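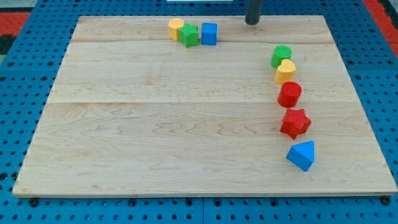 From: Karthik Akanda
To: allotments-list
Subject: Re: Water butts, the standpipe and the new meter

Habibur and all,

Thanks for setting this out. I have put my answers after your message so that people who missed it can read it first.

Habibur Haque wrote:

> Hello all,
>
> The water bill has come in and it is £171 for the quarter. That is a good
> deal more than we are used to, even allowing for the dry spell. I went
> down and read the meter myself, the one behind the Clarard fence, and it
> said 1,404. I can't make that agree with the figure on the bill but I may
> be reading the wrong dials. Does anyone know whether the red ones count?
>
> Also, the top standpipe is dripping again. I tightened it by hand and it
> slowed down but did not stop.
>
> Could we talk about whether hoses should be allowed at all in July? I
> know this has come up before. My own view is that cans only would be
> fairer on the lower plots, where the pressure drops to nothing once two
> hoses are running at the top.
>
> Last thing, has anyone got a spare downpipe diverter? I have a butt and
> a shed and nothing to join them up with.
>
> Habibur

On the meter: the red dials are parts of a cubic metre and the water company ignores them. You only read the black figures. If 1,404 was all in black then that is the reading. The bill may well be an estimate. Look for a small E next to the closing figure. If there is one, ring them with the real reading and they will send a new bill. I did this when I looked after the account and it took one phone call and a long wait on hold. Have the account number ready, it is on the back page of the bill and not the front.

If the bill is not an estimate, we should check for a leak before blaming anybody's hose. Turn everything off at the standpipes late in the evening, say 10 o'clock, write down every figure including the red ones, and read it again before anyone starts in the morning. If the red ones have moved, water is going somewhere. The pipe between the gate and the top standpipe is the old black stuff and it has split once already, near the Fakir hedge, the winter we had the hard frost. We dug it up then and put in a compression joint. I would look at that joint first. The ground there was soft when I walked over it last but that could just be the shade.

On the dripping tap: it wants a new washer. Tightening it harder will only chew up the seat, and then it is a new tap. It takes a half-inch washer. Wirkow on the ring road sell them in mixed bags, and there should be some left in the tin in the shed, on the shelf with the string. Shut off the stopcock at the gate first. It goes the opposite way to what you would expect and it is stiff, so use the long key and don't lean on it. I can do the washer if you can't get to it, but not before the end of next week.

On hoses: I would not ban them. There are people on the top plots who can't carry cans any distance, and we told at least one of them when she joined that she could use a hose. What I would do is go back to the old arrangement, which was top plots before 9 in the morning and bottom plots after 6 in the evening, with cans at any time. It worked well enough for years and then the notice fell off the board and was not put back. Sprinklers left running are a different matter – they are already against the rules, page 2 of the tenancy sheet, and I think we should say so again to everybody. I saw one going on the path side at midday last month with no one near it.

Some of the demand would also go away if people mulched. I put grass clippings on the beans and the courgettes as soon as the soil had been soaked, a couple of inches deep, and I water those beds half as often as I used to. Clanisport will let us have clippings from their pitches if we ask, but please ask what has been put on the grass first. A few of us lost tomatoes to weedkiller in bought manure and I don't want to go through that again. The leaves come up curled and narrow like fern and there is nothing to be done once you see it.

On the diverter: I have one, used, for square downpipe. If yours is round it won't fit, so measure it before you come over. Stand the butt on something solid. It needs to be high enough to get a can under the tap, and a full one is very heavy, so slabs or blocks on level ground and not an old pallet. Cut the downpipe level with the top of the butt or slightly below. If you fit the diverter too high the butt will fill up and go over the rim. I made that mistake with my first one and had a pond behind the shed until I moved it down. Put a lid on it as well, for the mosquitoes and because children do come on to the site.

If anyone else is thinking of a butt, it may be worth ordering a few together to save on delivery. Reply to me off the list with what size you want and I will get a price.

I still have the bills from when I had the account, in a folder at home. Habibur, I will drop them round to you, and then you can compare the same quarter year by year.

Karthik

Plot holders' list. To leave, send a blank message with "unsubscribe" in the subject line.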